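Home | World | Diplomacy | Trade | Opinion | Archive

Print this story | E-mail this story

River talks to resume in April as ministers agree on shared flood data

By Anouk Van den Broek
Updated 6:40 p.m.

ZADOW - Foreign ministers from the five countries of the Mulder basin agreed late this afternoon to restart talks on a joint river treaty, ending a freeze that had dragged on through most of the winter.

The deal, such as it is, came after two days of closed sessions and one very long lunch. It covers flood data, a schedule, and not a lot else. The harder stuff, meaning dams, dredging and who pays, was pushed to a full meeting in April.

Still, delegates were calling it progress. "We have a date and we have a room," said one senior official from the upstream side, speaking on the way to his car. "A month ago we had neither."

Under the text, each government will share water level readings with its neighbors every 15 minutes during high water, up from twice a day now. Readings will go to a small office in Zadow, staffed in turn by the member states. No new treaty needed for that part, lawyers for the host government said, so it can start as soon as the equipment is hooked up.

Money was the sticking point, again. The two downstream countries wanted a common fund of 225 million to repair levees and pay for early warning. Upstream ministers would not put a figure in writing. What came out the other end is a line saying the parties "take note of" the proposal. Diplomats on both sides read that differently, naturally.

The talks broke down in the fall when crews began work on a reservoir above the town of Tremico, without what the downstream side says was proper notice. The upstream government says a letter was sent. The downstream governments say the letter was a two-paragraph note with no maps. Ambassadors were called home, a planned summit was dropped, and fishing permits on the shared stretch stopped being honored.

Those permits are coming back, under a side agreement signed this afternoon by three of the five. More than 4,000 boat owners hold them, most in the marsh districts near the mouth of the river. Two governments said they need to take the matter to their parliments first.

Work at Tremico itself will not stop. The downstream side had asked for a full halt. It got a promise that the reservoir will not be filled before the April meeting, and that engineers from all five countries can visit the site. The visit has no date yet. Officials were still arguing over the wording on that one when reporters were let in, and the printed copies handed out had the paragraph crossed through and rewritten in pen.

The host foreign minister, opening a short press conference that began more than an hour late, said the mood was "businesslike." He took five questions. Asked if the reservoir would be filled eventually, he said that was for the April meeting. Asked if the April meeting would be held in Zadow, he said that too was for the April meeting, which got a laugh, then corrected himself and said yes, Zadow, same building.

Downstream ministers held their own briefing across the street. Tone noticeably cooler. One said her government had come for a fund and was leaving with a timetable. Another said he would judge the deal by the first big rain.

Opposition parties at home were quick off the mark. In the lower basin, the main farmers' bloc called the outcome thin and said its members would vote against any final treaty without a compensation clause. Upstream, a coalition partner said the filling delay gave away too much and it wants a debate before the delegation goes back to the table. That debate could come next week, depending on the budget vote.

Flooding has been the backdrop to all of this. High water two years in a row swamped low ground on both banks, and the lower towns complained that warnings reached them after the water did. A review done for the five governments last year found that readings were being sent in three different formats, one of them by fax. The new office is supposed to fix that with a single form. Officials said it will be available in all four basin languages.

Also agreed: a phone line between the five interior ministries, open day and night in flood season. A common map of the floodplain, to be paid for equally. A joint drill on the lower river before summer, though the location is not set and two towns are lobbying for it.

Not agreed: anything on barge fees. The port of Pakico, which handles most of the river's grain traffic, has been pushing for one flat charge along the whole route instead of five separate ones. It was on the agenda for the second morning and was dropped before the session opened. A port spokesman said Pakico was dissapointed but expected the item back in April. Shippers are said to be less patient. Grain exporters have warned they will shift more cargo to rail if the fees stay as they are.

Technical teams meet first, in about three weeks, to settle the data form and draw up a list of gauges. Lists of names are due before that. Deputy ministers follow, then the full round. The chair rotates, so the next session will be run by the smallest of the five, which has no dam of its own and has mostly kept out of the Tremico row. Several delegates said that may help.

The delegations were leaving Zadow this evening. A joint statement was due out at 5 p.m. but had not been posted as of this update. The hold-up is in translation, a host ministry aide said, and has to do with the word "fill."
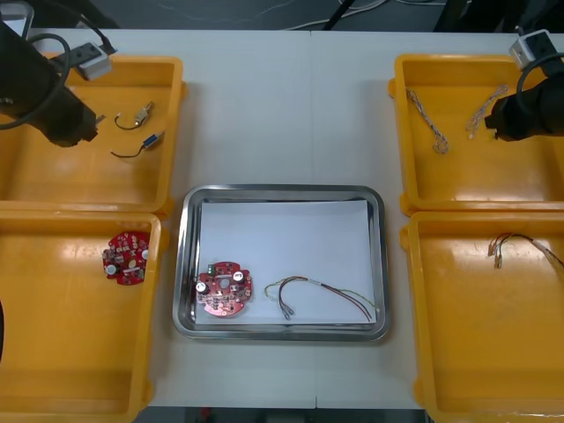
The upstream delegation wants "begin to store water," the downstream one wants "fill or partly fill." The aide said the English version would go out tonight either way, with the other languages to follow in the morning.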